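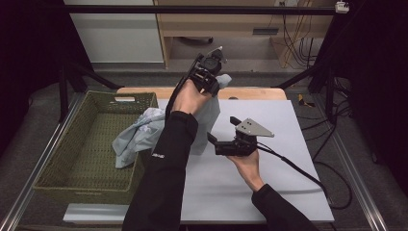 Wie lässt sich verhindern, dass dünne Tücher im offenen Korb nach kurzer Zeit wieder durcheinanderliegen?
Maßgeblich sind ein einheitliches Faltmaß und eine Korbbreite, die diesem Maß entspricht. Erst danach lohnt es sich, über Einteilung und Beschriftung nachzudenken.

Anodton erweitert Korbserie Gitia um zwei Formate für Haushaltstextilien

Der Aufbewahrungshersteller Anodton bringt im September zwei weitere Formate der Serie Gitia in den Handel. Die rechteckigen, oben offenen Gewebekörbe sind für Geschirrtücher, Putztücher und kleine Handtücher ausgelegt. Beide Formate verfügen über einen Griffausschnitt in der Rückwand und können sowohl in Regalfächern als auch frei auf einer Arbeitsfläche stehen.

Grundlage der Maße ist eine Auswertung von Faltgewohnheiten in 72 Haushalten, die Anodton gemeinsam mit dem Planungsbüro Odeck durchgeführt hat. Erfasst wurden Tuchgröße, Anzahl der Faltungen und Ablagerichtung. Rund 50 der befragten Haushalte legten Tücher flach übereinander, die übrigen stellten sie hochkant oder falteten sie gar nicht.

»Bei flacher Stapelung wird das unterste Tuch kaum noch benutzt«, erläutert Mirela Assunção, Produktentwicklung Anodton. »Stehend einsortierte Tücher sind von oben einzeln greifbar. Dafür muss die Faltbreite allerdings etwas unter der Innenbreite des Korbs bleiben, sonst wölbt sich die Wand.«

Zur Serie erscheint eine überarbeitete Faltanleitung. Sie sieht folgende Reihenfolge vor: Tuch an zwei Ecken aufnehmen, ausschütteln, auf ebener Fläche glatt ziehen, längs auf ein Drittel legen, anschließend quer bis zur Korbhöhe falten. Die geschlossene Kante zeigt beim Einstellen nach oben. Sehr weiche Stoffe erhalten eine zusätzliche Querfaltung – ohne diese kippt das Paket, sobald der Korb nur teilweise gefüllt ist.

Das Gewebe ist eng geschlagen und formstabil. Für die Reinigung genügen eine weiche Bürste und ein feuchtes Tuch; Maschinenwäsche ist nicht vorgesehen. Textilien sollten vollständig trocken eingelegt werden. Ein Deckel wird nicht angeboten.

Das kleinere Format entspricht in der Tiefe den Regaleinsätzen der Reihe Tak und lässt sich dort ohne Zwischenboden einschieben. Für das größere Format ist ein eigenes Fach erforderlich. »Wir haben bewusst auf verstellbare Trennstege verzichtet«, so Helge Hellström, Planungsbüro Odeck. »Sie verrutschen beim Herausziehen und kosten Innenbreite.«

Der Griffausschnitt wurde gegenüber dem bisherigen Modell höher gesetzt. Die Öffnung bleibt damit auch bei gefülltem Korb weitgehend frei. Bestehende Gitia-Körbe können weiterhin verwendet und mit den neuen Formaten kombiniert werden.

Die Faltanleitung liegt jedem Korb bei und ist bei Anodton auch separat erhältlich.

Pressekontakt: Bushra Afridi, Anodton, Unternehmenskommunikation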